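[stotico-users] Re: left hand lands short on the shelf after a move
From: Charmaine Khumalo
Date: 7/21/24

On Friday the Wesden group wrote:

> Hi everyone. We shifted our Stotico two-arm cell to a different room and
> ever since then the left hand comes down short of the trays on the top
> shelf. Some days it's barely off and some days it closes on air. The right
> hand seems fine, but then we hardly ask it to do anything. We ran the full
> calibration twice and got the same answer both times. We also swapped the
> left hand's cable with the one from the spares kit, which made no
> difference that we could see. Is there an order people do things in? The
> Kuruc guide just says "re-seat the cell," and we're not sure what it wants
> from us.
>
> Also, how often do you go over the wrist bolts?

Hello Wesden, and hello to everybody I haven't spoken to since the December meetup, when I promised to write up my notes and then quite thoroughly didn't. Your message shamed me into it, so thank you for that!

First, please don't run the calibration a third time. I did it five times when we moved ours at Prorkow and it only made me more and more sure of a wrong number. The calibration trusts the shelf. If the shelf has wandered since you taught the positions, the arm will go very precisely to where the shelf used to be. In our case a leg was sitting on the seam between two carpet tiles, and the whole top tier leaned a hair away from the robot. You would never have noticed it by eye (I certainly didn't, and I walked past it for a week with my coffee).

What you say about it being worse on some days makes me think of the same thing, or possibly of the trays. Ours are the black ones shaped like a shoe sole, and the rim is what the fingers close on, so if a tray is turned even a little the thumb has nothing to go under.

I'll give you the order I use now. It takes me 40 minutes if I don't stop to talk to people. Go through it from the top, even the dull parts.

1. Power the arms down and level the shelf. Lay the level along the top tier and then across it. Pack the low leg with something hard, please, as folded cardboard gives way over a day or two and you'll be right back on this list.

2. Measure from the front edge of the shelf to the center of the robot's base. Ours wants 570 mm. Yours will have its own figure written inside the cabinet door, and if the person who set it up didn't write it down, then now is a lovely time to do so. I let myself be off by 2 mm and no more.

3. Look at both wrists with a good flashlight. Go over the small bolts on the brackets, then run your finger around the ribbed black band below and feel for splits. To answer your second question, we do the bolts every 4,000 grasps or at the end of the month, whichever gets here first. Don't lean on them. They want to be snug, and I have a stripped one in my desk drawer as a reminder.

4. Check the thin cable at each wrist. It should have a loop in it with enough slack that you can turn the wrist all the way both directions by hand and never see it go tight. When people swap a cable they very often put the new one in shorter than the old one, me included, so do have another look at yours.

5. Set the trays in their row on the top tier and square them up against your marks. Leave the small parts on the lower tier where they normally live, as you want to see whether the other hand clears them.

6. Power up, open both hands fully, and let them sit a minute before you ask for anything. Then send the left hand to the first tray at the slowest speed you have and keep your own hand on the stop button. You're looking for the fingers and thumb to come around the edge of the tray without pushing it along the shelf. The right hand should stay open through all of this.

Left hand at the tray:
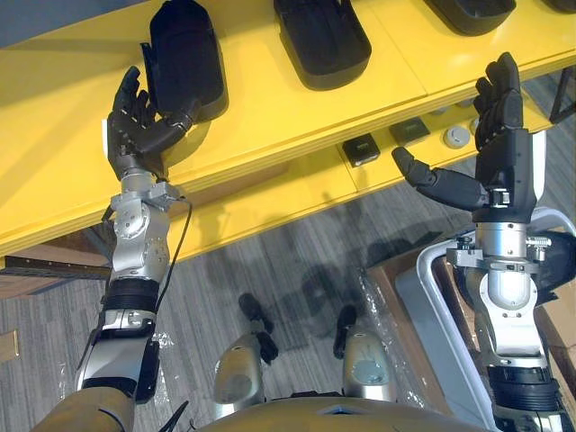

And both hands open, with three more trays across the bin: 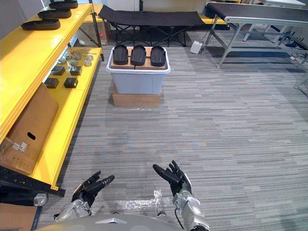 7. If the left hand still lands short, change the reach offset in the station file and leave the arm calibration alone. Go in small bites and repeat step 6 after each one. I keep a paper log taped up next to the cabinet with the old value, the new value, and my initials, and it has saved me twice already.

8. Once you have a good grasp on the first tray, try the farthest one in the row. If the near one is good and the far one isn't, your shelf is twisted in relation to the robot and you need to go back to step 2, but measure at both ends this time. I know. I'm sorry. Have a sandwich first.

9. Save the station file under a new name. Please don't overwrite the old one until you've had a full week out of the new one.

If you get all the way through and it's still missing, send me the station file and the two measurements from step 8 and I'll sit down with them one evening this week. I'd also like to know which side the short cable turned out to be on, if it is short, as I've got a little bet going with the Kuruc people.

Warmly,
Charmaine

P.S. The spares kit cables come in two lengths and the bags look the same. Check the tag.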